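Sorting out the work table before Christmas

23 December 2021

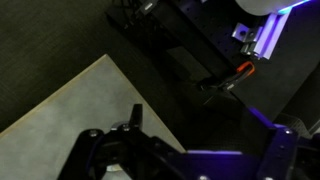 How much do you really need to keep on a work table? Only what you use in a normal week, plus a lamp. Everything else can live in a drawer and come out when it's wanted.

I had let mine get out of hand since April. The drawers underneath held 92 odd screws in a jam jar, two dead tape measures and a Clondinis catalogue I had never opened. I threw out the tape measures and kept the screws.

The board stays on the table. I do all my cutting and gluing on it, and it saves the tabletop from glue. I looked at a bigger one from Groseo but it would have left no space for my elbows.

The small parts have gone into a Raltitz drawer unit, bought second-hand. It came with 400 sticky labels, far more than I will ever get through. I have done the top two rows so far: washers, hooks, picture wire, fuses. The labels don't stick well to the lower drawers, so those will have to wait until I find a decent pen and write on them directly.

Next job is the shelf by the door, where the paint tins are.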